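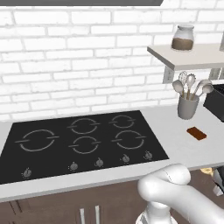

19/05/2019
Posted by the bench 2 log

Thermal cycling of the grout samples, continued. Set B came out of the chamber this morning at 1,280 cycles. Target is 2,000, so they go back in once the readings are done. Set A was stopped early at the last check and is not being continued.

Mass change on set B is small. The Starnex mix has lost a little at the corners where the mold release was heavy, and the faces are sound. The Yau mix shows hairline cracking on two of the bars, both from the same pour. I had those marked as suspect in the pour sheet (mixed too wet, stood too long before filling), so I am keeping them in the set but plotting them separately.

Pull-off test on the spare tiles: bond failed in the grout body for Starnex and at the tile face for Yau. The Yau tiles were not primed. Need to repeat with primer before saying anything about the mix itself. Dollies are the small ones from the Fitport kit – glue cure is 6 hours at room temperature, do not rush it with the heat gun as we did last time. The early pulls from that batch are crossed out in the table and should stay crossed out.

Chamber notes. The logger dropped out overnight and restarted by itself. Cycle counter is independent so the count is good, but there is no temperature trace for the gap. Last clean record is at cycle 1,049. Correction after checking the paper strip: last clean record is 1,729 on the old counter, which includes the commissioning run. Use the new counter for everything from now on.

Door seal is stiff on the hinge side and frosts at the bottom corner. Wiped down and greased. If it frosts again, order the seal from Skunik with the part number on the inside of the panel, not the one in the manual.

Water absorption: bars dried to constant mass, weighed, then put in the tank on the plastic grid. Lid on. Weigh again tomorrow at the same time, surface dry with the blue cloth only – paper towel leaves fibers and the small balance sees them.

Still open:
Primer for the Yau tiles.
Replace the logger battery.
Ask whether the July slot in the chamber is still ours, set C needs up to three weeks.
Relabel the pour sheets, the marker is fading on the early ones.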